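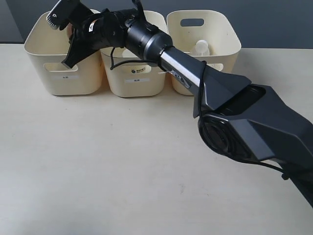

Bacs de rangement en plastique crème, poste de tri, atelier Illés.

À propos de Trindora

Trindora conçoit et met en place des systèmes de rangement par bacs pour les réserves, les laboratoires d'enseignement, les cuisines collectives et les ateliers. L'activité couvre le relevé des besoins, le choix des contenants, l'étiquetage et la remise d'un plan de rangement au client. Nous ne fabriquons pas de mobilier. Les étagères et les plans de travail sont fournis par Illwood, sur cotes.

Sites

Le siège et l'atelier Illés occupent le même bâtiment, soit 505 m² de plain-pied. L'atelier regroupe la réception, le lavage, l'étiquetage et la préparation des lots. Le dépôt Grenlow assure le stockage longue durée et les retours. Il ne reçoit pas de public.

Contenants

La gamme courante repose sur des bacs ouverts à bords arrondis, avec poignées découpées dans la paroi. Le bac ouvert est retenu pour les articles prélevés plusieurs fois par jour : flacons, consommables, petits outillages. Les articles sensibles à la poussière passent en bac à couvercle. Le catalogue compte 80 références, dont 9 formats de base ; les autres sont des variantes de hauteur ou de teinte. Les teintes claires sont proposées par défaut. Un plastique ivoire jaunit avec le temps, sans incidence sur l'usage, et les bacs d'un même rang sont remplacés ensemble si l'écart de teinte gêne le client.

Étiquetage

L'étiquette se pose en face avant, sous la poignée, sur surface dégraissée. Elle porte la désignation, le code d'emplacement et le seuil de réassort. Le texte est imprimé en noir sur fond blanc. Les étiquettes manuscrites sont admises pendant la phase d'essai uniquement.

Méthode

Une implantation commence par l'inventaire des articles et de leur fréquence de prélèvement. Les bacs sont ensuite disposés côte à côte en fond de plan, de façon à garder libre la zone de travail à l'avant. Les flacons sont placés debout. La disposition est essayée quatre semaines, puis corrigée et figée dans le plan de rangement. Le taux de remplissage conseillé est de deux tiers de la hauteur utile.

Volumes et délais

L'atelier prépare environ 700 bacs par mois, avec une pointe en septembre liée aux établissements scolaires. Les commandes de rentrée sont à transmettre avant la fin juin. Hors période de pointe, le délai est de trois semaines après validation du plan.

Reprise

Les bacs fournis par Trindora sont repris en fin de contrat, lavés et contrôlés. Les bacs fendus ou déformés partent au recyclage. Les autres rejoignent le stock de Grenlow et sont proposés en seconde main, sans étiquette.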